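Packing notes: sorting wrapped candy by color

The mixed candy for the Saturday counter arrives at Mavevell in bulk cartons of 500 pieces, with all colors together. Orders for the Arthur and Zimari gift boxes specify color, so the cartons have to be sorted before filling. Sorting is done on the butcher-block bench, one carton at a time, into clear plastic bins.

Clear bins replaced the gray tubs in January. A stray piece at the bottom of a tub was often missed until the box was packed - with clear walls it can be spotted from the side. Each bin carries a small white label. Labels go on flat and are replaced when the corners lift.

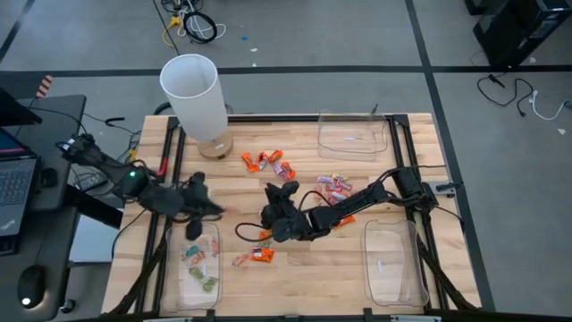 Clear bins on the bench, with wrapped candies in the near left bin and more on the wood beside the lamp.

Spread the pieces in a single layer before starting. Orange and salmon wrappers are the pair most often confused, and they should be compared under the table lamp with the shade upright. Pale purple and pink come next. Torn wrappers go to waste and are entered on the carton sheet.

A full bin is weighed before it leaves the bench. The limit is 2649 grams including the bin. Sheets for box run 1023 are kept on the Vonex shelf until the end of the month.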